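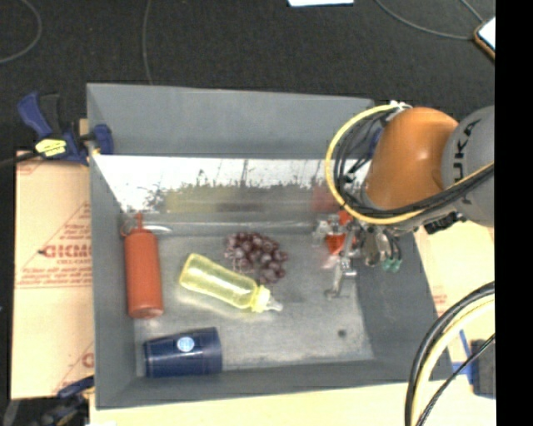

When should the speed limit on a bin-picking arm be raised above the setup value?
Only after the cell has passed its checks at the setup value, with the results written in the cell log and signed by a second person.

Wednesday, January 16, 2019
Idcombe Training Centre, Robotics Short Course, Handout 5

Working rules for picking cells

These notes go with the practical sessions and follow the Jedden house rules. They don't replace the risk assessment for your cell. Read that first.

Before power-up
Check that the bin is held firmly. Push each wall by hand and tighten any clamp that lets it move. A bin that has shifted will put every taught height and wall position out.
Look along the cable run from base to gripper. Cables need enough slack for the full wrist turn but must not be able to catch on a bin wall. Replace broken ties before the arm moves.
Find the emergency stop and say out loud where it is. Both people do this.

Setup speed
Run at 20 per cent until the log says otherwise. Keep one hand on the enabling switch whenever the guard is open.
Set the lowest tool height 5 mm above the bin floor for the first run. Lower it later, in small steps — never during a cycle.

Test objects
Use a mix of shapes and surfaces. Clear and shiny items are harder for most vision systems than matt ones, and a set made up only of easy items tells you very little. Do not put glass or anything with a sharp edge in the bin.
A full test is 30 picks. Record every miss, including the ones the arm recovers by itself. The Karkwood cell scored 91 per cent in August with recovered misses left out, and the figure had to be withdrawn.

Reaching into the bin
Stop the arm, lock it off, then reach. A paused program is not a stopped arm — it may restart on a signal from the vision system.

Reading for next session: Mac Carthaigh course pack, section on guarding. Bring your log sheets.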